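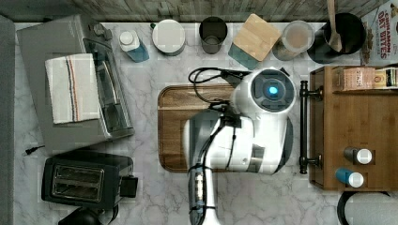 By Tegan Tapsell
Sunday, January 2, 2022
Filed under: Skornine Guide, Getting Started

Section 3. Setting Up Your Eating-Out Map

If you have your Skornine account and you've confirmed your email, you're ready for the fun part! This section walks you through building your first map of places to eat, and I'd set aside a quiet half hour for it, preferably after a meal, or you'll end up ordering something before you reach the end (I have done this more than once).

For the sample screens I've used my own map of Steminstead, the one Wendelin Baumgartner and I have been adding to since September. It holds 529 listings, so please don't worry if yours looks bare next to it. Mine started with a dumpling counter and a bakery.

3.1 Choose your home area

1. Open the Maps tab and tap New Map.
2. Type your town or zip code. If you live between two towns, pick the one where you eat most often.
3. Drag the circle until it covers the distance you're truly willing to drive for dinner. The default is 3 miles.
4. Tap Save Area.

Note: You can change the circle whenever you like. Places that fall outside it stay in your account under Out of Range, and they come right back when you widen it.

3.2 Add your first restaurant

1. Tap the plus sign at the bottom of the map.
2. Start typing the name. Skornine will offer matches as you go. If there are two branches, check the street address before you tap. Lehner has a lunch room on Juvwood Avenue and a bigger dining room by the river, and the menus have hardly anything in common.
3. Pick a meal: Breakfast, Lunch, Dinner or Snack. You can pick more than one.
4. Fill in What to Order. Write it the way you'd say it to a friend who is already standing in line. "Potato pancakes, ask for extra applesauce" will help you a lot more next spring than "good sides."
5. Tap Done.

Caution: If you leave this screen before tapping Done, your notes are lost. There is no draft folder yet.

3.3 Bring in a list you already have

Plenty of you have been keeping a list in a spreadsheet for years, and you won't have to retype it.

1. Save the spreadsheet as a CSV file.
2. Make sure the first column is the restaurant name and the second is the address. Other columns can be in any order.
3. Go to Settings, then Import, and choose your file.
4. Look over the Needs Review page. Places that have closed or moved usually land there.

Note: One import can hold up to 2505 rows. Split a longer list into two files and bring them in one after the other.

Caution: Importing the same file twice will give you doubles of everything. You have 28 days to use Undo Import, and after that you'll be deleting them by hand.

3.4 Share your map

1. Open the map and tap Share.
2. Choose View Only or Can Edit. View Only is plenty for visiting relatives.
3. Copy the link and send it along.

Private notes don't show up on shared maps, so go ahead and be frank about the soup. Ratings do show, though, and so does your display name.

Next: Section 4. Sorting, Tags and Reminders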